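Section 5. Stocking the Pantry Cabinet

Read this section before you load the shelves. The brochure says the Matholm cabinet "organizes itself." It does no such thing. It is a steel cabinet with pull-out shelves and a paper log in a sleeve on the door, and it works as well as the person filling in the log.

5.1 Before loading

1. Check that the cabinet is level and fixed to the wall (see Section 3). Do not load a cabinet that is only leaning there.
2. Pull each shelf all the way out and push it back. If it sticks empty, it will stick worse full.
3. Wipe the shelves with a damp cloth and let them dry.

CAUTION: Each shelf holds up to 30 kilograms, spread evenly. That figure comes from the Brultgate test bench, where the load was a flat plate. Your cans are not a flat plate. Keep heavy items toward the back and pull out one shelf at a time.

5.2 Sorting canned goods

1. Put the oldest cans at the front. New cans go behind them.
2. Group cans by what you cook with them. Grouping by color looks nice on a showroom floor and is of little use at dinner time.
3. Throw out any can that is swollen, leaking, badly rusted, or deeply dented along a seam. Do not taste it to find out.
4. Stand pull-ring cans with the ring side up and put nothing hard-edged on top of them. A snagged ring can break the seal.

Note: Some owners store cans on their sides to save space. We have not seen it save any, and they roll.

5.3 Filling in the log

1. Write the product, the month bought, and the date stamped on the can.
2. If the stamp can't be read, write "use first" and mean it.
3. Cross out the line when the can leaves the cabinet, including when it leaves for a neighbor's house.

The stamped date on most shelf-stable cans is about quality. It is the maker's guess at when the food tastes best, and makers have an interest in your buying more. Use it for rotation. It tells you nothing about a can that was kept beside a furnace.
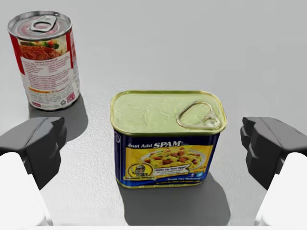

Fig. 5-1. Luncheon meat can, upright, with pull-ring lid.

5.4 Odd shapes

1. Put rounded-rectangle tins on the narrow top shelf, long side facing out, so the label can be read.
2. Fit the divider supplied in the Adomaitis accessory bag. It clips in from the left. If you have to force it, it is backward.
3. Leave a finger's width between tins.

Note: The 600 model has no narrow shelf. Use the door rack, and ignore the claim on the box that the rack takes "any tin."

5.5 Checking

Go through the whole cabinet every 3 months. December is a poor time to start, with the shelves full of things bought for guests. Shelf sensors and phone reminders are sold for this job. We tried them at Clornville and went back to the pencil.

Section text revised by Jaanus Tamošiūnaitė.

Related items
Section 3: Leveling and wall fixing
Section 6: Dry goods and jars
Replacing a shelf runner
Spare log sheets (pack of 30)
Door rack for the 600 model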